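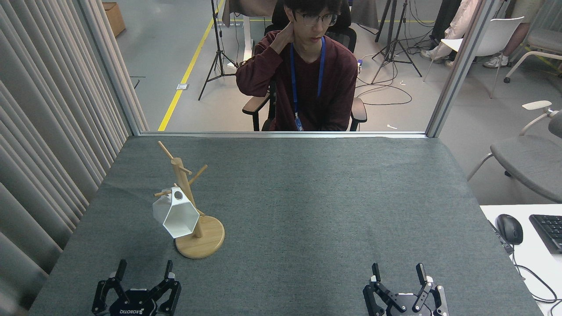
Slide 1. Cup and mug tree task, head camera view. Cup on the lower-left peg, both grippers clear of the tree.

Leave this slide up while people find seats. Start at the top of the hour even if the room is still filling.

Opening. The talk covers how we collect demonstrations by remote control at Skillgate, what we throw away, and why the throwing away takes more work than the collecting. The task is hanging a cup on a peg. It is a small task. It has a grasp, a reorientation, an insertion with tight clearance and a release, and each of these fails in its own way.

Say early: all numbers are from the Plondau site. The Lultska site runs the same protocol with a different table height and its data is not in this talk.

Point at the peg. The handle is small and round, and the pegs angle outward from the post at different heights. An operator who has done only the upper pegs will come in too flat on the lower ones. We see this in nearly every new operator and it does not go away with verbal instruction. It goes away with practice on the lower pegs.

Point at the cup. White, faceted sides. The facets catch the light, and a depth sensor may return holes on them. We do not correct for this at collection time. The policy takes color images and joint positions and has no depth input.

Point at the table. Gray felt. We moved to felt after the cups slid on the bare surface during regrasps. Felt wrinkles, so it gets pulled flat between sessions, and small wrinkles are left alone.

Slide 2. Protocol.

One demonstration is one cup, one peg, start to release. The operator starts from the home pose, picks up the cup, hangs it, opens the fingers, and backs off until both grippers are clear of the tree. The recording stops on a foot pedal. Do not stop on the release itself. Our first set ended there, and the trained policy learned to open its fingers and stay put, with the handle still between them. The back-off has to be in the data.

300 demonstrations per task variant. A variant is a peg height plus a start side for the cup. Tree position is shifted by hand between demonstrations, inside a taped region that is removed before recording begins.

Operators rest after 8 demonstrations in a row. We tried longer runs. The motions get shorter and faster, and the pauses before insertion disappear. That looks like skill, and some of it is, but the spread of speeds inside one session makes the set harder to fit.

Slide 3. By hand or by remote.

Expect a question here, so answer it first. Showing by hand means holding the arm and moving it through the task. We did this for the first version. Force feel is good and training an operator takes very little time. The drawback is that the person's hands and forearms are in the head camera view for the whole demonstration, and at run time they are missing. Moving two arms at once by hand is also more than one person can do well.

Remote control uses a pair of leader arms, one per side. The operator sits away from the table and the robot copies the leader joints. Camera views at training and run time then match around the grippers. The price is lost touch. Operators cannot feel the handle meet the peg, and they learn to read it from the way the cup tips.

Mention Huttunen here. Huttunen is our replay and labeling tool. Every remote demonstration goes through it before it enters the set.

Slide 4. What gets cut.

Of 300 recorded for the lower-left peg, 235 were kept. Read out the reasons in this order, largest first:

Second contact with the peg after a missed insertion. Kept only if the recovery is clean.
Cup dragged along the post.
Idle time before the first motion. This one is trimmed, and the demonstration is dropped only if the idle gap falls in the middle.
Pedal pressed early.

Clarify if asked: recoveries are wanted. A set with no recoveries gives a policy that misses once and then has nothing to do. The rule is that the recovery must end in a hung cup with no help from the other arm, unless the variant calls for two arms.

Slide 5. Background.

Go back to slide 1 for this part. The far side of the table faces a glass partition, and the head camera looks through it into the room. People sit there, stand up, walk past. There is a curtain on the left side of the table and none on the far side.

We trained once with the background masked and once with it left in. On the masked set the policy did better in the first tests and worse when the table was moved. We now leave the background in and collect at different times of day, with the first session at 8 in the morning. Changes behind the glass act as free variation. The condition is that no single background goes with a single peg. Huttunen checks for this and flags a variant if all of it came from one session.

Slide 6. Training set size.

Plot, no table. Show the curve flattening before 800 demonstrations. Do not quote a success rate for the last point. The test runs for it were done with a replacement cup and the handle opening differs.

Walk through the left part of the curve slowly. Going from the kept 235 to twice that mostly fixes grasps. Insertions improve later and by less.

Slide 7. Open items.

Tilt of the cup after hanging. We score a hang as good if the handle is looped over the peg and the cup stays on when the arms withdraw. Mouth direction is ignored. A stricter score is planned for November.

Handover between left and right gripper. Data exists, not yet filtered.

Lultska comparison, pending the table height fix.

Questions. If the projector allows, return to slide 1 and leave it up. Repeat each question into the microphone before answering. Hard stop ten minutes before the next speaker.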